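Kudau (search path manager)

Kudau is a small, free program for managing the search path on desktop computers, that is, the list of folders a computer looks through when somebody types the name of a command. It was written by Teun Michiels, who released the first version while working for the software firm Erkard, and it has since been looked after by a loose group of contributors under the name Lestaton. The program runs on Mac OS and on most kinds of Linux, and it is fondly regarded by people who have at one time or another broken their own path and had to spend an evening putting it right.

Background

When a person opens a terminal window and types a short word such as "python" or "git", the computer has to work out which file is meant. It does so by reading a list of folders, known as the PATH variable, and looking in each of them in turn until it finds a file with that name. The first match wins, and any later match is simply ignored. Most people never give this list a thought, and there is really no need for them to, until the day two versions of the same program are installed and the wrong one keeps answering.

The trouble is that the list can be put together in several different places. There is usually a file for the whole system, another for the individual user, and quite often a third that belongs to the shell (the program that reads what is typed). Installers like to add their own lines to one or another of these files, and they don't always take them away again when the software is removed. Over a few years a well-used computer can gather a path with the same folder listed four or five times, along with folders that were deleted long ago. The longest path ever sent in to the Kudau bug tracker had 706 entries, most of them copies of each other, the work of a startup script that added to the list every time a new window was opened.

History

Michiels began the program as a shell script for his own use, and the early versions did nothing more than print the path with one folder to a line, which is already a good deal easier to read than the usual long string with colons in it. Colleagues at Erkard asked for copies, and then asked for changes, and before long the script had grown to some 800 lines and was getting hard to follow. It was rewritten from scratch the next April, this time as a proper compiled program, and given the name it still has.

Version 4 was published on 8 December 2023 and brought the largest set of changes so far. It added the preview mode described below, dropped support for several older shells, and moved the program's settings into a single plain text file. A graphical front end called Wuyts came out alongside it, for people who would sooner click than type, though it covers only the more common tasks.

How it works

Kudau reads every file that can affect the path, in the same order the computer would read them, and keeps a note of which file and which line each folder came from. Typing "kudau list" shows the result, with missing folders and repeats marked at the side. Typing "kudau why" followed by the name of a command shows every matching file on the computer's path and says which one will be run, and for a great many users this is the only part of the program they ever need.

Changes are made in two steps. The user first asks for a change, such as moving a folder nearer to the top of the list, and Kudau shows the lines it would alter. Nothing is written until the user types "kudau apply". A copy of each file is put aside before it is touched, and up to 200 of these copies are kept in a hidden folder in the user's home directory, the oldest being thrown out first. The command "kudau back" restores the most recent set.

The new path takes effect only in terminal windows opened afterward. Windows that were already open go on using the old one, and this catches out newcomers so often that the program now prints a reminder each time.

Limits

Kudau doesn't change the path for programs started from the desktop or the dock, which on Mac OS get theirs in a different way. It also leaves system-wide files alone unless it is run with administrator rights, and even then it asks twice. Startup files with a lot of conditions in them (one path for home and another for the office, say) can be read but not edited, and the program will politely decline and point to the line that stopped it.

Reception
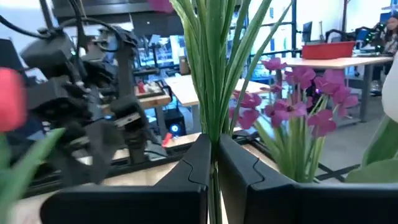 Michiels remarked in the notes to version 4 that he had never meant the program to edit anything at all, and that he still thought of "kudau why" as the whole point of it, with the rest being there for people who had asked nicely. Users have mostly been kind about the preview mode. The commonest complaint concerns the settings file, which older installations have to convert by hand, and a converter has been on the Lestaton wish list ever since.

See also

Environment variable
Shell startup files
Symbolic link
Package manager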